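Wire offcuts to be sorted by colour at Rocha depot

Households in Rocha will be able to drop off old wire and cable offcuts at the Tirkadov depot from Tuesday, after the recycler agreed to take small lengths that used to go out with the general rubbish.

The depot already accepts whole appliances and extension leads. Until now it has turned away loose hook-up wire, the thin coloured kind left over from car stereos, model railways and hobby electronics, as it tangles in the shredder and takes too long to pick apart by hand.

Under the new arrangement the offcuts will be sorted at a bench into three plastic bins before they are bagged. Lengths in good condition will go to the Paraver repair workshop next door, which gets through a lot of short wire in its evening classes. The rest will be sold for its copper.

Tirkadov said a trial in September brought in 19 bags, most of them from people clearing out sheds and garages. Red and black wire made up the bulk of it. Bags often came in with other things mixed through - screws, cable ties, dead batteries - and these had to be taken out first.

Residents are asked to keep batteries separate and to leave plugs and connectors on if they are already attached. There is no need to strip the ends or untangle anything. Wire that has been burned to remove the plastic coating will not be accepted.

Mains cable from house wiring is not part of the service and should still go to the metal bay at the far end of the yard. Anyone unsure which is which can ask at the gate.

Drop-off is free for up to three bags a visit. Tradespeople with larger amounts will need to book through Ultance, the contractor that handles commercial loads at the site, and will be charged by weight.

The depot has 16 parking spaces, and drivers are asked to use those closest to the weighbridge if they are only leaving wire. The wire counter opens at 9 a.m. and closes an hour before the main yard.

Paraver said its workshop would also take spare solder and heat-shrink tubing, as long as the packets are labelled.

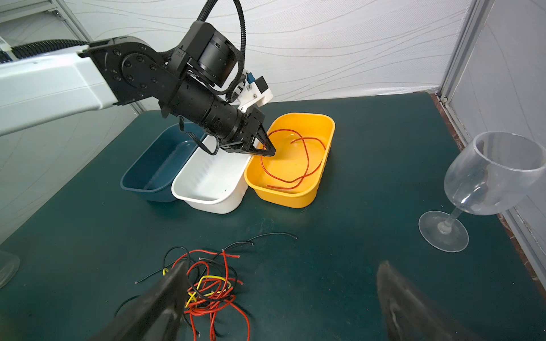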